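October 19, 2019

Home late again, and my feet hurt, but I promised myself I would write something tonight even if it was only a page, because I went the whole of June without a word in this book and I have regretted it ever since. So, tea made, shoes off, here I am.

We spent the day collecting for Tistidier, which is what we've all taken to calling the tabletop set (the name on the paperwork is longer and duller). Josefien Maes drove the arms through the morning and I sat beside her with the log, and after lunch we traded. She is so much better at it than I am! She moves as if she had all the time in the world, and her runs come out smooth as butter, while mine have a little hitch right before the grip closes. I apologized for it, and she said to leave the hitches in, that a learner fed only on her driving would think the world was made of Josefiens. I thought that was very kind, and I also think she may be right.

By the time we shut down we were at 3,603 good runs for the whole set, with 26 thrown out today, mostly from the morning, when the left hand kept lagging behind the right and we had to stop and restart Kirkska. Of the good ones, 1,062 are pouring runs, and those are the ones I care about. Picking up a soft toy is forgiving work. You can grab it by an ear or by the middle and it's still picked up. Pouring asks for everything at once, the reach and the hold and the tilt, and then knowing when to quit.

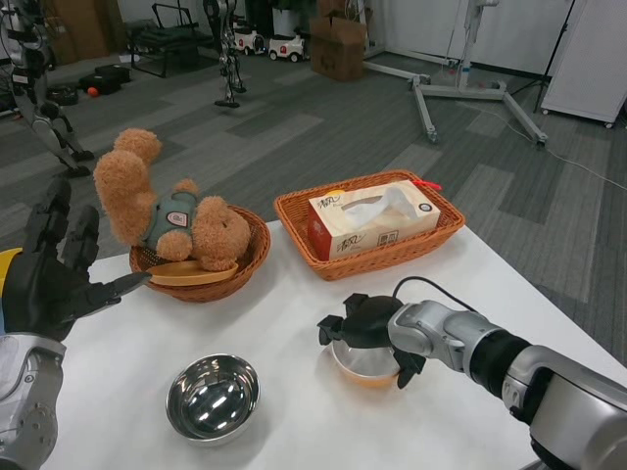

I do like the glass teapot, even though it makes me nervous. Tierney wanted us to stay with the steel bowl and plain cups until the new year, and I argued for glass in two separate meetings, so of course now every time the claws close around the top of it I hold my breath like a parent at a school play. With the amber tea in it you can at least see the level, and that makes the labeling so much easier. I wrote "spout drifts left" in the log so many times that I started shortening it to SDL, and then had to add a note for Tosness, where they do the checking, so they wouldn't think it was a new category.

The bear got moved between rounds, and the tissues too, so the learner won't get attached to one layout. I found I had grown attached to one myself and kept reaching for where things used to be.

Tomorrow I want to try 2 slower pours at the start of each batch and see whether my hitch goes away once I'm warmed up. I must also remember to bring back Josefien's umbrella, and call Mom before supper.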